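Small Claims Should Stay Small

The county court in Stutberg raised its small claims limit in November, and since then the hearings have been getting longer. I sat in on a few of them this summer. Most involved less than $2000, and in most of them one side had brought a lawyer.

I think that is a mistake. Small claims court was set up so that a tenant owed a deposit, or a customer with a bad roof repair, could tell a judge what happened and get an answer the same day. When one side has counsel and the other has a folder of receipts, the judge ends up explaining hearsay to somebody who took the morning off work.

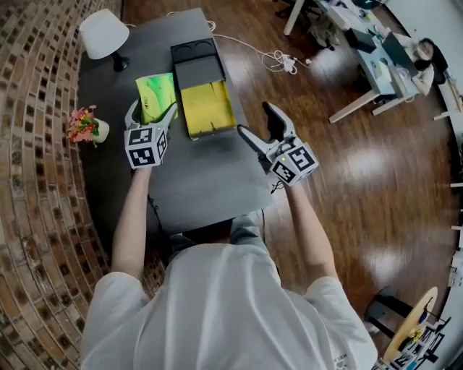
One reader of my last column, a landlord in Stukthorpe, objected that a business has to send somebody, and that an owner who can't get away should be free to send a lawyer. Fair enough. But a manager or a bookkeeper can speak for a business, and usually knows more about the bill.

Trotach County bars lawyers from these hearings unless both sides agree. The losing side has 30 days to appeal, and counsel is allowed at that stage. I have not heard anyone there ask for the old rule back.

The other problem is the wait. A claim filed here can sit for 52 days before it gets a date - over a deposit that many people need for their next apartment.
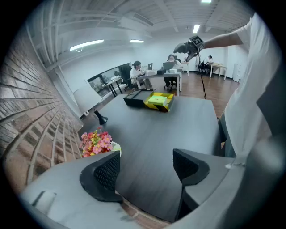 Flowers at the near left of a dark table.

The court could fix much of this with a local rule. It should keep lawyers out of claims under $2000, hold one evening session a week, and print the appeal form in plain English. The judges meet on the rules again this fall, and written comments can be left with the clerk.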